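Old library tables return to Sayce reading room after winter of sanding

Reading time: 5 minutes
November, by Réjean Bergeron

The long tables of the Sayce reading room are back in their places, and many regular visitors had to look twice before they sat down. For as long as most people in the town can remember, the tops were nearly black. Now they are pale, almost the colour of cream, and the room feels bigger in the afternoon when the lamps are not yet on.

The work was done by Drernel, a small joinery workshop behind the old bus garage. It has repaired doors and window frames for the town before, but it had not taken a job with so much flat surface. The tables left the building at the end of spring, two at a time, in a hired van, and the readers were asked to use the folding tables from the hall upstairs. These were low and a little unstable, and the newspaper readers complained about them from the first week.

Under the dark varnish the workshop found several older layers. The upper one was thick and soft, and it stuck to the sleeves in hot weather. Below it was a brown stain, and below the stain there was ink, glue and in one place a row of initials cut with a knife. The initials were not very deep and most of them went away with the sanding. One pair, on the underside of a rail, was left because it does not disturb anyone and because the workshop liked it.

Haf Phillips, who leads the workshop, told me that the first plan was only to clean the tables and to put a new coat of the same dark colour. "We made a test on one corner, and when we saw what was underneath we telephoned the library the same morning," she said. "It would be a pity to cover it again." The library asked for one day to think and then agreed.

Not every reader agreed so fast. A notice was put beside the entrance with a sheet for opinions, and 69 people wrote something on it. A good part of them wanted the dark colour to stay. They wrote that a reading room should look serious, and that pale furniture shows every mark. One person wrote only the word "coffee". Drinks have not been allowed in the room for many years, but it is known that the rule is not followed near the radiators.

The sanding took longer than was planned. The tops are old and not perfectly level, and a machine that is pushed too hard can make a hollow which is seen later when the light comes from the side. For this reason the last passes were made by hand, with the paper wrapped on a cork block, always following the grain. Ms Phillips says that her two apprentices learned patience from it — and also that they do not want to see another table before Christmas.

There was also a delay with the finish. The first oil that was tried gave a yellow tone which the library did not like, and it had to be taken off again from one complete top. In the end a matte finish was chosen, which keeps the wood near to its natural colour. It shines very little, so the pages of a book do not get a reflection from below. It must be renewed from time to time, but this can be done in the room itself, in the evening, without moving the furniture.

The total cost was a little over the budget. The town paid the largest part, and the rest came from the book sale in the market square and from a gift of 600 pounds by the Gania choir, which uses the reading room for its rehearsals on winter evenings. The choir asked for nothing in return, although its members have now been promised that the piano can stay where it is.

The chairs are a different question. They were not included in the job and they are still dark, so at this moment they do not match. Some visitors like the contrast and others find that the room looks half finished. The library has asked Drernel for a price, but a chair has many small parts and takes much more time for its size than a table. A decision is not expected before spring. 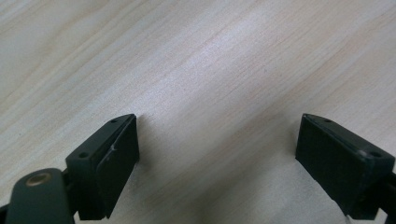

One of the pale tabletops, with its fine, soft grain and slightly matte finish.

On the first morning after the return I came at ten minutes past nine and most of the seats near the windows were already taken. A man who reads the shipping pages every day passed his hand several times over the wood before he opened his newspaper. He had written on the opinion sheet in favour of the dark colour, he told me, and he had not changed his mind completely. "But it is nice to touch," he said, and he went back to the ships.

The library asks visitors to follow a few simple rules for the first weeks, while the finish becomes fully hard. Bags with metal feet should stay on the floor. Ballpoint pens are allowed, but please put something under the sheet when you write, as the pressure can leave a line in the surface. Wet umbrellas go in the stand by the door. If something is spilled, it should be wiped immediately with a dry cloth and the desk should be told, even if no mark is seen.

Felt mats for laptops can be borrowed at the desk. There are not enough for everybody, and more have been ordered from Zorance, the stationery shop in Mill Lane, which gives the library a small discount. Until they arrive, readers may bring their own.

The folding tables have gone back upstairs, where the bridge club was waiting for them. The opening hours of the reading room stay the same as before, and the late opening until eight in the evening will start again this month. People who would like to know more about how the tables were restored can visit the workshop, where Ms Phillips has kept a piece of board with all the old layers still on it, one beside the other. It is best to telephone first, as the machines are loud and the bell is not always heard.

Contact the newsroom | © Sayce local news, all rights reserved | Back to top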